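Roltirthorpe Youth Athletics Results – data card

Version of 4/19/20

Summary

This dataset holds results of track and field meets for school-age athletes in the Roltirthorpe district. It covers 3 outdoor seasons and has 201 meets in total. Every row is one athlete in one event at one meet. The data was typed from printed result sheets and later checked with a small script, which is included in the folder "tools".

I started this work because I wanted to compare the improvement of young runners who do more than one sport during the year with those who only run. The result sheets were on paper, in different forms, and it was not possible to answer even simple questions with them. Now it is possible for many of them, but please read the section about known problems before you publish any number.

Files

meets.csv – one row for each meet, with date, place, type of track and name of the timing company
results.csv – one row for each result
athletes.csv – athlete number, birth year, school code, list of other sports
schools.csv – school code and size class
tools/check.py – looks for impossible times and double rows
CHANGES.txt – what is different from the last version

Columns in results.csv

meet_id: number of the meet, the same as in meets.csv
athlete_id: number without meaning, given in random order
event: short code, for example 100, 400, 1600, LJ, SP
round: H for heat, F for final
lane: empty if the sheet does not give it
mark: time in seconds or distance in meters
timing: A for automatic, M for hand timing
wind: only for sprints and long jump, often empty
place: place in the round, not in the whole meet
note: DNS, DNF, DQ, or free text from the sheet

Times over one minute are also stored in seconds. I know that many coaches prefer to see minutes, but mixed forms were the biggest source of mistakes in the first version.

How the data was made

The sheets came from two sources. The first is the archive of the Gretuvero Running Club, which organized most of the spring meets. The second is the Drurel timing service, which gave printed copies for the bigger meets and the district finals. When both sources had the same meet, I took the Drurel sheet as the main one and wrote the difference in the column "note".

Each sheet was typed two times, on different days, and the two files were compared. In places where they were not equal, I went back to the paper. In 101 cases the paper itself could not be read well, and there the field "mark" is empty. I did not guess.
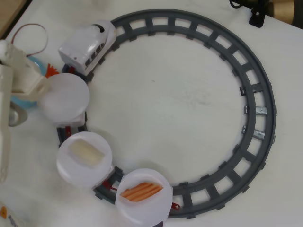

Relay results need a separate explanation. A relay has 4 runners, but many sheets give only the school and the time. In this case the column athlete_id has the school code with the letter R in front of it. The exchange zones are also not the same in all meets, because the rule was changed between the first and the second season. At the Atanasov Field the old zones stayed on the curve for a whole year after this, marked with tape straight across the lanes, much like the two silver strips on the right-hand curve of the gray toy track, one just above the other. The column "zone" in meets.csv says which version was used. If you compare relay times between seasons, please filter by this column first.

Known problems

Hand times are faster than automatic times in a systematic way. I did not add any correction. If you need one, add it in your own copy and say so in your text.

Birth year is missing for the athletes of the smaller schools in the first season.

The list of other sports comes from a paper form which the athletes filled in by themselves in August. Some wrote "ball" and nothing more. I kept this word as it was. The form asked for sports in the last year, so it says nothing about what the athlete did before.

Athletes who changed school can have two numbers. I connected the ones I was sure of, and the rest I left separate.

Wind is not reliable in the first season. At two places the wind gauge stood on the wrong side of the track, and the sheets from there have the text "gauge?" in the note.

What you can use it for

The data is good for looking at how results develop in one event over a season, for teaching basic statistics, and for testing programs that read meet results. It is not good for choosing athletes or for rankings, and the records in it are not official. Please do not try to find the names of the athletes. They are minors, and their schools agreed only to the form without names.

License and citation

You may use and share the files for non-commercial purposes. When you use them in a report, please write "Roltirthorpe Youth Athletics Results" and the date of the version from the top of this card.

Corrections

If you have an old result sheet at home and see a difference, send the meet number and a clear copy of the line. I correct the files before every new season and write each change in CHANGES.txt.

Still to do

Add the cross-country meets – the sheets are sorted but not typed yet.
Split the code HJ into opening height and best height.
Check the size class of the schools which joined together.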